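Category: Home & Rentals / Checklists
21 March 2023
By Perla Barrera

The Lillgate kitchen walk-through, with my notes

I did the kitchen at Lillgate this morning, with a new clipboard and an old pair of kneepads, and I'm typing it up while I can still read my own handwriting. Same checklist as always. My comments go after each line, and you can skip them if you only want the yes and no.

1. Smoke alarm, test button pressed — OK
Loud enough that I heard it from the back steps with the door shut. I put a fresh battery in anyway and wrote the month on it in marker.

2. Fire extinguisher, gauge in the green — OK, but move it
It was hanging right over the stove, and I'd rather not reach through a grease fire to get it! Heriberto is going to put the bracket up by the hall door instead. The pin and seal are both fine.

3. Outlets near the sink, GFCI trip and reset — FAIL on one
The left one trips like it should. The right one clicks and then keeps right on powering my little plug-in tester. I taped it over and called Solís for an electrician. Please don't peel the tape off because you want to use the toaster. There's another outlet.

4. Stove, anti-tip bracket — OK
I pulled up on the back of it and it caught. My last place didn't even have one, and I had a toddler in that apartment, which I try not to think about.

5. Burners and knobs — OK
The front right knob is stiff. It turns, it just takes some wrist. I'd call that annoying but not dangerous, so it goes on the wish list.

6. Range hood filter — CLEAN IT
Soak it in hot water and dish soap overnight. I keep writing this one down and I keep finding the same filter (Sándor, I love you, it's your turn).

7. Hot water at the tap — ADJUST
I let it run a full minute and it was much too hot to keep a finger under. Turn the heater down a notch, wait a day, try again. I'll bring the kitchen thermometer next time so we have a real number to write here.

8. Under the sink — OK with a comment
Dry paper towel along the trap and both shutoff valves, no drips. Somebody is storing drain opener next to the bleach, though. I moved the drain opener to the high shelf in the garage, and that's where I'd like it to live.

9. Floor — FIX
The mat by the back door slides like a sled. Either get a rubber pad for it or toss it. I vote toss.

10. Drawers — OK
I open every one all the way and give it a gentle push down to see if the runners hold. Then I look for splinters and for knives lying loose. Nothing to report on runners or splinters, and the knives are all out of the drawers now. Wipe out any crumbs while you're down there. 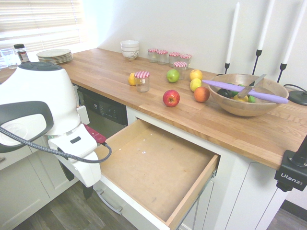 Item 10: open drawer by the dishwasher, a few white specks toward the back.

11. Dishwasher — OK
Ran a short cycle and felt along the floor afterward with my hand. Dry. I also checked that it's screwed to the cabinetry, so it can't tip forward with the door down and the bottom rack loaded. Chenxi asked me to add that to the list last July, and it's staying on.

12. Countertop — OK
No loose edges. It could use oil before the summer.

13. Back door, opens from inside without a key — OK
It sticks a little at the bottom. A few passes with sandpaper should do it.

So that's one fail, the right-hand outlet, and a short list of chores. I'll come back for item 3 once Solís has been out, and I'll redo the water temperature on the same trip. If you find something I missed, write it on the sheet inside the pantry door — pen, please, the pencil rubs off.

Contact Perla | © 2023 Lillgate House Notes | Back to top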